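Gedance Regional Price Index: Frequently Asked Questions

Scope and purpose

What does the index measure?
The index measures the change over time in the prices that resident households pay for a fixed basket of consumer goods and services. It covers the Trutow and Futlow districts. It is a price index, so it does not measure spending, and it should not be read as a cost-of-living index in the strict sense. A cost-of-living index would track the smallest outlay needed to hold a household's welfare constant, and that requires assumptions about preferences that we do not make.

How is it different from the national consumer price index?
The national index is built to be accurate at the country level. Its sample in any single district is too thin to support a separate figure. Our basket uses local spending weights and local outlets. The two series can move in different directions in a given month without either one being wrong.

Can I compare price levels between Trutow and Futlow?
No. Each district series is set to 100 in its own base period. If Trutow stands at 108 and Futlow at 104, prices have risen more in Trutow since the base period. The figures say nothing about which district is more expensive. Level comparisons need a matched spatial basket, and we do not collect one.

Are asset prices included?
No. House purchase prices, shares and land are treated as investment. Rents are included.

Basket and weights

Where do the weights come from?
From the Głowacki household budget survey. The current weights are based on 1,280 households that completed both the diary and the recall interview. Households that completed only the diary are left out of the weights but are kept in the response file.

How many item groups are there?
The basket has 66 item groups. Each group has at least one specified product, described closely enough that the collector can price the same thing the next month.

How often are the weights updated?
Once a year, with the October release. The new series is linked to the old one in the overlap month, so the published index does not jump when the weights change.

Why do my own costs rise faster than the index?
The weights are averages across all households, and each household enters in proportion to its spending. Households that spend more therefore have more influence on the result. If a large share of your budget goes to rent or heating, and those prices rise faster than the rest, your own inflation rate will be above the published one. A table of group indexes is included with each release so that users can apply their own weights.

Collection

How are prices collected?
A typical month yields around 3,295 price quotes. Most are collected by visit, the rest from outlet websites and published tariffs. The price recorded is the full price a customer would pay, including sales taxes. Discounts are counted if they are open to everyone. Member-only prices are counted only where the outlet can show that most customers receive them.

What happens when a product disappears?
The collector first looks for a product of the same type and quality at the same outlet. If one is found, it replaces the old product and the price difference is treated as pure price change. If the closest match is clearly better or worse, the case goes to review and a quality adjustment is made. If there is no match, the price is carried through the average change of its group for up to 2 months, after which the product is dropped and a new one is drawn.

How are seasonal items handled?
Fresh produce and winter clothing have no observed price for part of the year. Their prices in those months are estimated from the in-season items of the same group. When the item returns, the estimate is replaced by the real price in the current month only. Earlier months are left as published.

Calculation

Which formula is used?
At the lowest level, where no weights exist, we use the geometric mean of price ratios (the Jevons formula). Above that level, group indexes are combined with a Lowe-type formula, using survey weights price-updated to the link month.

Why a geometric mean?
The arithmetic mean of price ratios tends to drift upward when prices bounce, for example when a product goes on sale and then returns to its old price. The geometric mean returns to its starting point in that case. It also allows for a limited amount of switching between products within a group.

Does the fixed basket overstate inflation?
Usually by a small amount. When relative prices change, households tend to move toward goods that have become cheaper, and a fixed basket does not follow them until the next update. Annual reweighting reduces the effect but does not remove it. A backdated Fisher index is published once the survey data for both years are available, and users who care about this bias should use that series.

Is there a seasonally adjusted version?
Not at present. The series is too short for stable seasonal factors. For most purposes the twelve-month change is adequate.

Revisions and use

Is the index revised?
The headline index is final on release and is corrected only for processing errors. The Fisher series is provisional until the second set of weights is in.

Can the index be used in a contract?
It can, but the parties are responsible for the wording. State the series name, the district, the reference month and what will happen if the series is discontinued or rebased. Use the ratio of two index values. A common mistake is to apply the difference in index points as if it were a percentage. If the index moves from 120 to 126, the change is 6 points and 5 percent.

May I average the two district series?
A simple average has no clear meaning, given that the districts differ in total spending. The combined series in the release file uses spending shares and should be used in its place.

Where can I get the item-level data?
Outlet-level prices are confidential. Group-level indexes are in the release file. Researchers may apply for access to a file in which outlet codes have been replaced and rare products merged into wider groups. Applications should name the research question, the variables needed and the person who will hold the file.
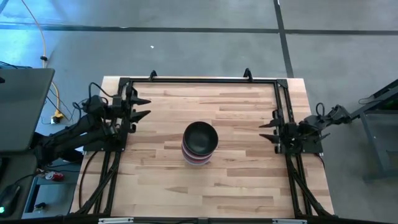

Contact
Questions on weights and the household survey: Igor Nowicki.
Questions on formulas, linking and the Fisher series: Witold Zieliński.
Please give the series name and reference month in the subject line.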